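Skerell Trail Runners – Questions We Get a Lot

Do I have to be fast?
No. We have fast people, and they spend much of the morning waiting at gates and pretending to stretch. If you can jog for half an hour and complain at the same time, you're ready for the short group.

How far do you go?
There are two groups. The short one runs 8 km on the Timberg loop and comes back the same way most weeks. The long one goes over Jakavberg, with 600 meters of climbing, and you should have done a few of the short runs first. Ask Napaporn Sriwong if you're not sure. She will tell you the truth, so be sure you want it.

What shoes should I wear?
Anything with grip. Road shoes are fine on Timberg when it's dry. On Jakavberg after rain they turn you into a sled. Please don't buy new shoes and try them out on the long run. We've carried enough people's opinions about blisters down that hill.

Is there anything afterward?
Tea, and usually something baked. It's free, but there's a jar for coins and it does notice. 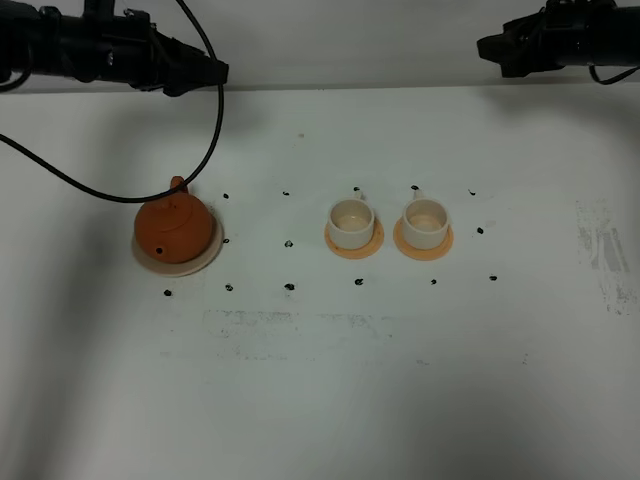
Can I bring my dog?
Yes, on the short run, on a leash. The long run crosses sheep pasture, and the farmer has been very patient with us so far.

What if I get lost?
Stop, stay on the path and call the number on your sign-up sheet. Decha Ratanaporn runs at the back with a whistle and the spare jackets. If you're behind Decha, you have taken a wrong turn.

Do you cancel for bad weather?
For lightning and ice, yes. For rain, no. Wind depends on how Napaporn feels about the ridge that morning – check the notice board page before you leave home.

Do I need a headlamp?
From October on, yes, for the evening runs. Your phone does not count as a headlamp. Charge it the night before, and bring a spare battery if you own one.

What does it cost?
Your first two runs are free. After that we ask you to join, and the fee goes on first aid supplies, trail permits and a truly surprising amount of tea.
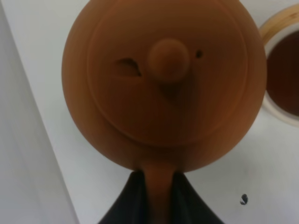 The clay teapot, lid on.

Where do I park?
Use the gravel lot at Paisan, by the footbridge. Leave the gate clear. The tractor is bigger than your car and its driver knows it.

Page last updated March 17, 2023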